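Setting a table for small hands
October 6, 2022

Jaqueline Mendoza has spent most of her working life on play materials for nurseries, and for the last four years she has written the tabletop guidelines used by Wultham, a supplier of toy sets and low furniture. Her document runs to 19 pages. It deals with what goes on a table, how far apart, and in what order it gets put away.

She starts with the surface. "Plain and light," she says. "A child of two or three has trouble picking a pale piece out of a busy grain. Beige works. Light gray works too, but it shows crayon."

Seams are a lesser concern. Many nursery tables are made in sections, and Mendoza accepts a seam as long as a fingernail does not catch on it. Her test is to slide a flat block across the joint with one finger. If the block stops, the table goes back to the workshop.

The middle of the table is kept for the activity itself, usually block work on a flat tray. Everything else moves to the back. Mendoza prefers a tray with a low profile, light in color, and small enough that one child can carry it with both hands. "A tray gives the blocks an address. When the work is done, whatever is on the tray goes to the shelf with the tray."

Play food stays on its own plate, with a bowl at one side and the small pieces next to it. She sets the cup apart from the plate. Tall pieces, such as a toy vegetable, can stand upright in the cup, where they take up less room than they would lying down.

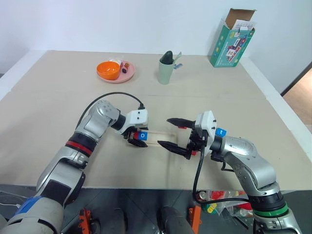
On color and letters

Wultham's sets use strong colors for the pieces and softer ones for the dishes. Mendoza says the choice came out of a sorting trial in January, in which her colleague Evaristo Bautista logged 313 separate put-away attempts. Pieces that matched their dish in color were left behind more often.

"We had an orange carrot in an orange bowl. Children looked straight at it and carried on. After that we changed the carrot's dish."

Lettered blocks get a section to themselves. She asks for one letter per face, printed in white on a solid color, with at least one face left blank. The blank face lets the block be used for stacking without the letter becoming the subject.

Asked how many items should be out at one time, she gives a limit of 10, counting the dishes. Bautista would go lower for the youngest group. The current edition keeps her number and prints his as a note.

The next edition will cover storage bins, and Mendoza is still collecting measurements for the shelf heights.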